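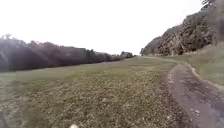

*Yabsira Chala*

## Week 6: reading an old right of way

Okay, so on Wednesday we ran out of time before the good part (my fault, I talked too long about tithe maps). These notes fill the gap.

A right of way is a line people are allowed to travel, and the line on the ground can wander off from the line on paper. Haltley is my favorite case. The 1st edition map shows the lane going straight to Dokereck, but the route people use today swings wide of it, and I spent a whole February trying to find out why! Meirion Penry's parish notes say a landowner at Gwynne asked for the change and paid for the new gates himself. I half believe it — the gates are in his account book, but the request isn't in anybody's.

When you're working on your own route, start with the oldest map you can get and trace it onto the newest. Then look for kinks. A sudden bend usually means a boundary, a wet spot or an argument.

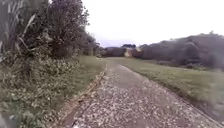
*Concrete path, bending left toward the trees.*

Surfaces are trickier. A hard surface tells you somebody spent money, but it won't tell you how old the line underneath is. For Flolton I found some 20 pages of repair bills and only 6 of them said which stretch was being fixed. Very annoying.

**For next time:** read Penry, pages 21 to 40, and bring one kink from your own map. A pencil sketch is fine — mine are terrible.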